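Egg storage (household)

Egg storage, in the domestic sense, is the keeping of hens' eggs in a home between the time they arrive and the time somebody eats them. It covers the choice of place (refrigerator, pantry, counter), the choice of container, and the short trips an egg makes between the two. The subject is small, and the body of opinion on it is not.

This article deals with whole eggs in the shell. For boiled eggs, see Boiled egg. For eggs out of the shell by accident, see Floor care.

Background

An eggshell is porous. It has thousands of tiny openings, through which moisture and gas pass slowly out and smells pass, rather less slowly, in. A freshly laid egg also has a thin outer coating called the bloom or cuticle, which seals many of these openings. Whether the bloom is still there when the egg reaches the kitchen largely decides where the egg ought to live, and accounts for most of the arguments between people who grew up in different countries.

In the United States, eggs sold in stores are generally washed before packing. Washing takes off dirt and a good deal of the bloom with it, so the eggs are chilled and expected to stay chilled. In much of Europe the eggs are sold unwashed and often sit on an ordinary shelf beside the flour. Each side regards the other's practice as reckless. Both sides eat a great many eggs.

Once an egg has been refrigerated it should be kept that way. A cold egg left in a warm room gathers moisture on the shell, and the moisture can help bacteria through it. Food safety advice in the United States is to return refrigerated eggs to the cold within two hours.

Location in the refrigerator

The preferred spot is the main body of the refrigerator, toward the back of a middle or lower shelf, where the temperature changes least. The least suitable spot is the door, which warms up each time it is opened and is shaken each time it is closed. Refrigerator makers responded to this for decades by putting the egg tray in the door.

The reason usually given is shape. A door shelf is shallow, and so is an egg. Many newer models leave out the molded tray and offer a loose one that may be placed anywhere, including the back of a cupboard, where most of them end up. The door shelves are then free for bottles, condiments and the small jar that came with the house.

Crisper drawers are sometimes used as well. They hold a steady temperature, but they are kept humid for the sake of vegetables, and cardboard left in one softens. Loose eggs in a drawer roll when it is pulled. Lindiwe Zulu, in her household manual The Cold Shelf, gives the drawer method one sentence: "It works until you want a carrot."

Containers

The carton. The plainest container is the one the eggs came in. It shields them from knocks and from the smell of cut onion, it keeps them pointed end down if they were packed that way, and it carries the date. Its drawback is that an empty carton and a full one look the same from outside, and households differ on whose job it is to tell them apart.

The rigid tray. Usually clear plastic, with or without a lid. The Bunell tray, a common pattern, has cups for a dozen and a lid that doubles as a second, less stable tray. Eggs moved to a tray lose their date, and the usual remedy is to cut the date out of the carton and lay it on top, where it stays until the first time the lid comes off.

The rolling rack. A sloped wire or plastic run that feeds eggs forward so that the oldest comes to hand first. The Eltedholm rack, in two tiers, is the best known of these. It does what it claims with medium eggs. Jumbo eggs stop at the bend.

The bowl. Popular on counters and in photographs. A bowl of unwashed eggs in a cool room is sound practice where eggs are sold unrefrigerated. A deep bowl puts the weight of the upper layers on the lower ones, and the oldest eggs go on living at the bottom.

The ceramic hen. A lidded dish in the form of a sitting bird, made by the Grīnberga pottery among many others. It holds fewer eggs than its size suggests and is rarely bought by the person who owns it.

The plate as carrier

Between the shelf and the stove most eggs travel in the hand, or in both hands if the cook is ambitious. A plate is the usual alternative. It has the merit of being already in the kitchen, and a number of cookery teachers prefer it because an egg set down on a plate can be looked at for cracks before it goes any farther.

The plate has a known weakness, which is that it is flat. An egg is not round but tapered, and when it rolls it tends to turn in a curve and come back toward where it started. This is sometimes explained as protection against rolling out of the nest. On dinnerware it gives the carrier a moment to level the plate. A wide rim helps, and so does a folded cloth under the egg, though anyone organized enough to fetch a cloth could have fetched a bowl.

Ewan Cairns, whose Lamutov Kitchen Letters ran to 277 numbers, took up the matter in several of them. His advice was to bring the plate to the egg, hold it low and close to the open refrigerator, and stand up last. He considered a single egg on a plate harder to manage than 4, on the grounds that the others at least get in its way.

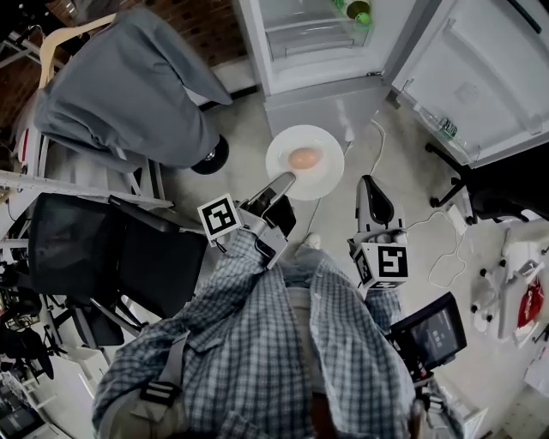
Rotation and dating

Eggs keep well. Stored cold in the shell, they remain good for 3 weeks or more after purchase, and the white thins and the yolk flattens well before anything worse happens. Older eggs are poorer for poaching and better for boiling, as they peel more easily.

In the United States, cartons from inspected plants carry a pack date written as the day of the year, from 001 to 365. It is printed beside a plant number and is widely taken to be part of it. The "sell by" date is easier to read and says less.

Households that keep hens often write the date on each shell in pencil. Ink is discouraged because the shell is porous, and because hen owners like to discourage things. Cairns kept a penciled tally of his own flock's output, abandoned at 2188 after a disagreement with himself over whether a double yolk counted twice.

The float test

An egg placed in a bowl of water will lie flat if fresh, stand on end if older, and float if old. The test measures the size of the air cell, which grows as moisture leaves through the shell. It is a fair guide to age and a poor one to safety, as a fresh egg can carry bacteria and an old one may be perfectly sound. An egg that floats is best cracked into a separate cup and smelled – a step few people need to be told to do at arm's length.

Smells and shells

Because the shell lets odors in, eggs stored uncovered beside melon, fish or strong cheese can pick up a trace of them. Some cooks do this on purpose with truffles. A lidded container prevents it in either case.

Shell color tells a cook nothing about flavor or keeping quality. White, brown and blue eggs store alike. Brown shells do make faint cracks somewhat harder to spot, and Zulu recommends turning them under a good light, "the refrigerator's own, if it still works."

See also

Boiled egg
Butter dish
Crisper drawer
Egg cup
Floor care
Refrigerator door shelf

This page was last updated on 22/09/2026.

We use cookies to remember your reading preferences. By continuing to browse you accept our cookie policy. Manage settings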